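Stitudmont, or how I came to spend my evenings with the lid off

September 24, 2021

Filed under: robots, bad decisions

I joined the Rullthorpe robotics club in March on the understanding that there would be biscuits. There are biscuits. There is also Stitudmont, our student project, which got its name from a misread label on a box and has never recovered.

The aim is easy to say. Teach a robot to take apart old desktop PCs so the parts can be used again. I could do it myself with a screwdriver and a podcast. The robot has 14 of us, a shared calendar and a 40-page set of notes, and it still goes at a memory slot like my nan posting a letter in the dark.

We started on memory because Weidong Zeng, who runs the sessions, said it was the friendly bit. You open the latch, you get hold of the module, you lift it straight. Straight is doing a lot of work there. A couple of degrees off and the thing jams, and then everyone round the bench breathes in at once.

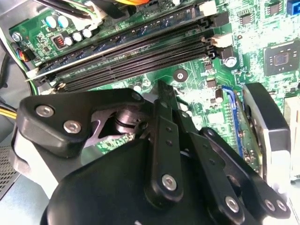
Going in by the memory slots, gripper first.

My own job is the fingers. They're narrow at the tip, and the room inside a PC case is not generous, so most of my summer went on working out which way the wrist should turn so that nothing catches on a cable. I have opinions about cables now. I have shared them at parties.

After memory comes the processor, and here the mood changes. The Pornstead lot (our rivals, nice people, terrible hoodies) won't touch processors at all and stick to fans and drives. We were too proud for that. The lever has to come up, then the metal frame, and only then do you go for the chip, with socket contacts underneath that bend if you so much as frown at them.

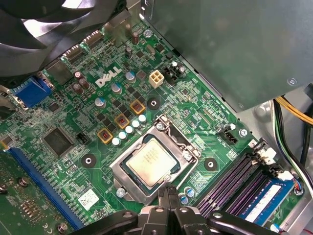 Dell board, processor still in its socket.

Swanepoel, the club's elderly laptop, logs every attempt. As of last night it had 373 of them. I asked how many counted as good and Weidong said it depended what I meant by good, so I had another biscuit.

The grip is the real headache. Squeeze too hard on something flat and it shoots off like a bar of soap. Too soft and it sags to one side – and then you're trying to put a crooked thing down on a small square that wants it level.

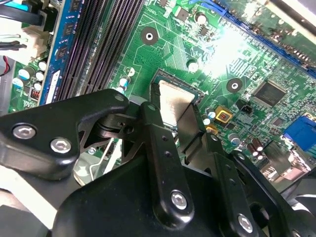 I've been arguing for softer pads on the fingertips since July. Weidong wants to sort out the approach angle first and then talk about pads. We have agreed to try both, in his order, which I'm told is called teamwork.

The open day is in 2 weeks. The plan is one full run, memory then processor, with parents watching. I've asked to be put on the door.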